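Der Beistelltisch bleibt, wo er ist
Aus dem Hausbrief Brarau, 6. Juli 2019
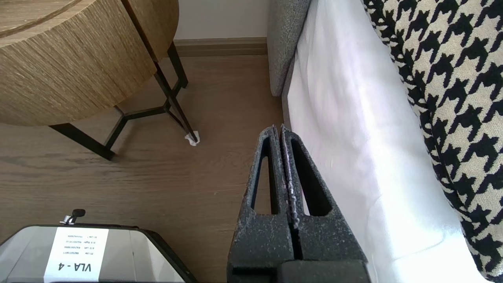 Wer in den letzten Wochen im Gästezimmer übernachtet hat, weiß es schon: Wir haben wieder einen Tisch am Bett. Der Vorgänger, ein dreibeiniges Erbstück mit Charakter, ist im Dezember unter einem Glas Wasser und einem Kriminalroman zusammengebrochen. Der Roman war dünn. Danach diente ein Stuhl als Ablage, auf dem morgens alles lag, was abends nicht auf dem Boden liegen sollte, und unter dem der Rest lag.

Der neue ist rund, hat eine dicke Platte wie eine Trommel, hellbraun, und steht auf schwarzen Metallbeinen. Gekauft haben wir ihn bei Flamivden, nach einer Diskussion, die länger gedauert hat als seinerzeit die über das Dach. Zur Wahl stand noch das Modell Prulum, eckig, mit Schublade. Gegen die Schublade sprach die Erfahrung. In der alten Kommode auf dem Flur fanden sich beim Ausräumen 12 einzelne Ohrstöpsel, eine Zahnbürste und ein Schlüssel für Zimmer 312, das es bei uns nicht gibt. Falls ihn jemand vermisst: Er hängt am Brett in der Küche, gleich neben dem Dosenöffner.

Ein Wort zu den Filzgleitern. Sie sind weiß, sie kleben unter den Beinen, und sie sollen dort auch bleiben. Dass so ein Stück Filz mit der Zeit etwas zerknautscht aussieht, ist kein Grund, es abzuziehen und ordentlich auf die Fensterbank zu legen. Das ist zweimal vorgekommen. Metall auf Holzoptik ergibt einen Ton, den man bis in den Keller hört, und einen Kratzer, den man dann jahrelang beim Staubsaugen wiedersieht. Wer den Tisch verrücken möchte, weil er zum Lesen gern auf der anderen Seite liegt, hebt ihn bitte an. Unten anfassen, an den Streben, sonst kippt einem die Platte entgegen.

Zum Bett selbst gibt es weniger zu sagen. Das graue Polster verzeiht viel, Rotwein gehört nicht dazu. Die weißen Laken sind nach wie vor weiß, und Elżbieta Jakubowski, die sie wäscht, möchte daran erinnern, dass Selbstbräuner ein Farbstoff ist. Ersatzlaken liegen im Flurschrank, im mittleren Fach. Im oberen liegen die Tischdecken. Sie sehen ähnlich aus, sind aber kürzer, was der Familie Żak zu Ostern erst gegen Mitternacht aufgefallen ist.

Eine Lampe fehlt noch. Vorschläge nehmen wir entgegen, solange sie kein Kabel quer durchs Zimmer voraussetzen und nicht aus dem eigenen Keller stammen. Drei Lampen aus eigenen Kellern haben wir bereits, eine davon brummt.

Anmeldungen für den Herbst wie immer über die Liste neben der Haustür, bitte mit Kugelschreiber und leserlich. Der Eintrag »M., evtl. zu zweit, evtl. mit Hund« ist bis heute nicht zugeordnet.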